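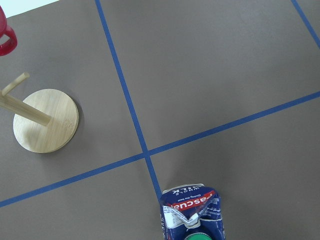 Blue tape, paper towel holder, milk carton. Sorting is underway!

I promised in the last newsletter that I would finally deal with the kitchen counter stuff, and I have, mostly, so this month's item is all about that. If you came for the soup recipe, it's further down the page, after the book swap dates (and yes, it's the lentil one again, people asked).

So, the tape. I got the idea from my neighbor Willy Bakker, who did her whole garage this way when she downsized. You run painter's tape across whatever flat surface you've got until you have a bunch of boxes, and then each box gets a job. Mine are Keep Out, Put Away, Give Away and Use Up. I didn't write the words on the tape because I figured I could remember them. I could not remember them. By the second evening I had the good can opener in Give Away and had to go fish it back out, so please learn from me and write the words on the tape.

I didn't bother with a ruler and I'd tell you not to bother either. The lines slant a bit and the boxes are all different sizes, and that works out fine, because some piles are just bigger than others. My Put Away pile could have used a box twice as big. If you're doing this on a nice table, try a little piece of tape in a corner first and leave it overnight to see how it peels. I've had tape take the finish off a shelf before and I'm still annoyed.

Now the paper towel holder, which I have gone back and forth on more than any object in this kitchen deserves. It's the pale wood kind, a round flat base with a post in the middle and a little peg sticking out near the top. I like how it looks, I really do! But it takes up a dinner plate's worth of counter, and we mostly use rags now. It has moved from Keep Out to Give Away and back again so many times that my husband Joris started asking at breakfast which country it was living in today. As of this writing it's staying. I tried it with a stack of my daughter's hair ties on the post, then with a ball of kitchen twine, and the twine is pretty great. You pull, it spins, no more twine rolling off behind the stove. So if you've got one of these sitting around without a roll on it, try that before you donate it.

The milk carton is a Use Up item. I save them, rinsed out, for freezing broth. You fill one most of the way (leave a good gap at the top, it swells), stand it up in the freezer, and when you want it you just tear the carton off. They also make perfectly good seed starters if you cut them down, and I had a whole windowsill of them going in April with tomatoes that did very well and peppers that did nothing at all. The crumpled ones are no good for broth, but they still work for bacon grease. Let the grease cool down, pour it in, fold the top over, and out it goes with the trash. I keep one under the sink for this.

What I wanted to tell you about more than anything is the time it took, which was 11 evenings. I only did a little each night after the dishes, usually one drawer or one shelf, and I set the timer on the oven so I wouldn't get sucked in. Everything from that drawer gets dumped on the table, everything goes in a box on the grid, and when the timer rings you have to empty the boxes before you go to bed. That last part is the hard one. The first few nights I left the Give Away pile sitting there "until morning," and by morning somebody had put the pile of it back in the drawer, trying to be helpful. So now it goes straight into a bag and the bag goes straight into the car.

A few people wrote in after last month asking what I do with the odd lids. I match what I can, and whatever is left gets one month in a paper bag on top of the fridge with the date on it. If the container turns up, wonderful, it's a reunion. If it doesn't, the lids go in recycling if they have the right number on them. I ended up with 14 lids in my bag, which I thought was a lot until I talked to Willy.

Things I found along the way: the lemon zester I replaced last winter, two birthday candles shaped like a 4 (we only ever had one child turn four at a time, so I can't explain the second one), a key to something, and my grandmother's biscuit cutter, which had been inside a funnel inside a measuring cup for who knows how long. I made biscuits that night to celebrate. They were a little flat, but the cutter was not to blame.

I still have the tall cabinet by the back door to do, the one with the vases and the waffle iron and the punch bowl we've used once. I'm leaving the tape down until that's finished, so we're eating around it for now — everybody has kind of claimed a square, and my daughter gets very upset if your fork crosses the line.

If you try the tape thing, write and tell me how it went, and what you called your boxes. Willy has one called Ask My Sister, and I might steal it for the punch bowl. I also have several rolls of tape left over, so if you're close by and want one, just hit reply and I'll leave it on the porch for you.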